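Boletín del club de modelismo Stundstead – 17/06/2022

Mercadillo de maquetas, lo que hay que saber

Va todo deprisa que cerramos el boletin esta noche. Cambio de sala: este año nos toca la planta de arriba, entrada por el patio. Mesas a 11 euros para socios, se pagan al reservar. Quedan pocas.

Nandi Mofokeng trae su colección de barcos a escala, casi todo de la marca Skellasine, cajas originales, algunas con las calcas ya amarillas. También vende el remolcador Omulura – montado, sin pintar, le falta un ancla. Pide 40 euros y escucha ofertas. Quien lo quiera ver antes, que le escriba a ella, no a mí.
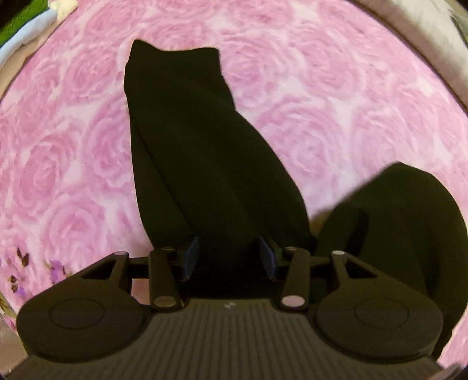 Trueque y piezas sueltas

La caja de piezas sueltas vuelve a estar junto a la puerta. Máximo 3 por persona, por favor, que en enero se vació en un rato. Hélices, peanas, ruedas, lo que tengais por casa. Los trenes Jang van aparte, en la mesa del fondo.

Pinturas abiertas no. Pegamento tampoco.

Faltan 2 personas para recojer mesas al final. Apuntarse en la hoja de siempre.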